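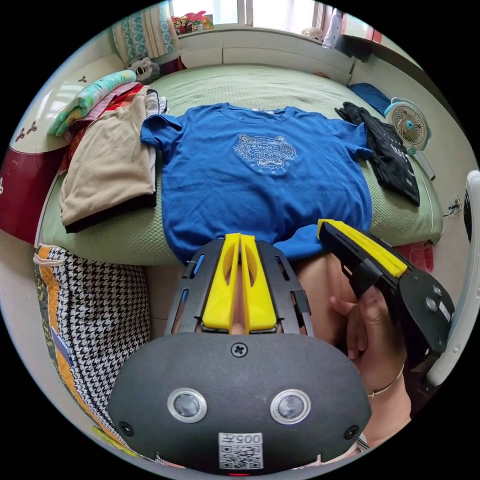
Drimwood Quilted Bedspread, Pale Green

Home > Bedroom > Bedspreads and Throws > Drimwood

Item 600
In stock. Ships from the Primthorpe warehouse.

Overview

The Drimwood is a light quilted bedspread for everyday use. It goes over the sheets and blanket in place of a comforter, or on top of a comforter when the weather turns. The quilting is stitched through all the layers, so the filling stays where it is and the surface lies fairly flat. That makes it a good bed cover for people who use the bed for other jobs during the day, such as folding laundry, sorting clothes for the season or packing a bag.

Pale green is the lightest color in the Drimwood line. Blue, teal, gray and beige all go well with it, and it doesn't show lint as much as the darker covers do. A folded patterned cloth at the side or a teal pillow at the head of the bed is enough to finish it. The photo has it with a blue T-shirt spread out flat, a stack of folded clothes along the left side and a patterned pillow by the window.

Details

Face: cotton
Back: cotton, same color as the face
Filling: polyester
Edges: bound on all four sides
Corners: square
Reversible: yes
Pillow covers: sold separately
Country of manufacture: Portugal

Sizes

Twin
Full
Queen
King

Choose the size that matches your mattress. The Drimwood is cut to cover the top of the mattress and come down over the sides, but it isn't a floor-length spread. If your mattress is deep, or if you use a topper, go up one size. Customers with a twin bed pushed against a wall often order the full and tuck the extra down the wall side.

Colors

Pale green (this page)
Oat
Slate
Brick

Colors are dyed in batches. If you are buying two bedspreads for the same room, order them together so that we can pull them from the same batch. We can't match a batch later on.

Using the bed as a folding surface

We get a lot of questions about this from people in apartments who have no table big enough for the job. A quilted cover works well. The stitching gives the fabric a little grip, so a shirt laid on it doesn't slide around the way it does on a satin or microfiber spread.

For T-shirts:

Make the bed first and pull the bedspread tight toward the foot.

Lay the shirt flat in the middle of the bed with the sleeves out to both sides. Put the neckline toward the headboard and the hem toward you.

Smooth it from the center outward with the flat of your hand. Shirts with a printed chest can be folded print side down if you want the picture showing on top of the finished stack.

Fold one side in toward the middle, sleeve and all, then the other side. Bring the hem up toward the neck, and fold again if your drawer is shallow.

Stack finished pieces along one side of the bed, heavier things at the bottom. Keep stuffed toys and pillows up by the headboard while you work.

Shake the bedspread out when you are done. Lint from towels and fleece sits in the stitching lines and is easier to get out before it has been slept on.

Don't iron on the bedspread. The filling is polyester and will flatten under a hot iron, and the mark is permanent.

Washing and care

Machine wash cold on a gentle cycle with a mild detergent. Wash it by itself the first time. No bleach and no fabric softener.

The twin and full sizes fit most home washers. The queen and king need a large-capacity machine. If the bedspread has to be pushed down to close the lid, take it to a laundromat, as a packed drum will pull at the stitching.

Tumble dry low. Stop the dryer once or twice and turn the bedspread over so the inside folds dry too. It can also be dried on a line, hung over two lines if you have them so the weight is shared. Make sure it is fully dry before it goes in a closet.

Expect a small amount of shrinkage in the first wash. The sizes allow for it. The quilting will look more puckered after washing than it does out of the package, and it stays that way.

Small stains can be treated with cold water and a drop of dish soap. Blot, don't rub.

Goes with

Follness Pillow Cover. Cotton, envelope closure, no zipper. Fits a standard bed pillow. Comes in all four Drimwood colors and in two patterns.

Ertürk Patterned Throw. A woven throw for the foot or side of the bed. Folds down to a narrow strip. Dry clean only, so we don't suggest it for beds that pets sleep on.

Drimwood Storage Bag. Unbleached cotton with a drawstring. Holds one bedspread of any size. Useful if you switch covers between seasons.

Common questions

Is it warm enough for winter?
On its own, no, unless you keep the bedroom warm. Over a blanket it is fine for most houses. In February we use ours over a wool blanket.

Can it be used on a child's bed?
Yes. There are no ties, buttons or loose trim. The twin size also works on most daybeds.

Does the color fade near a window?
All dyed cotton fades in direct sun. Pale green fades more slowly to the eye than slate or brick since there is less color to lose. If the head of your bed is up against a sunny window, turn the bedspread end for end every few weeks. It is the same at both ends.

Will a cat's claws catch on it?
They can. The face is a tight weave, but a stitch can still be pulled. Snip the loose thread and don't tug on it.

Can I buy a swatch?
Yes. Swatches are free, up to one of each color. They are cut from unwashed fabric and have no filling.

Do you sell the pillow covers as a set with the bedspread?
Not at present. Add them to the cart one at a time.

Shipping

Orders placed by noon go out the same day, Monday through Friday. Orders placed on the weekend go out on Tuesday, as Monday is when new stock is checked in. The bedspread ships folded in a paper sleeve inside a cardboard box. There will be fold lines when you open it. They come out in the first wash, or in a few days on the bed.

We ship to all 50 states. Oversize charges don't apply to any Drimwood item, including the king.

Returns

You have 40 days from delivery to return an unwashed bedspread for a refund. Please send it back in its paper sleeve if you still have it. Washed bedspreads can be returned only for a fault in the stitching or binding. For a fault, send us a photo of the spot and a photo of the care label, and we will reply with a return slip or a replacement.

The stitching and binding are covered for 23 months of normal home use. Damage from bleach, high heat or pets isn't covered.

Swatch requests, size questions and returns all go through the contact form on the Primthorpe customer service page. Have your order number ready if you have already bought. The form is answered on weekdays.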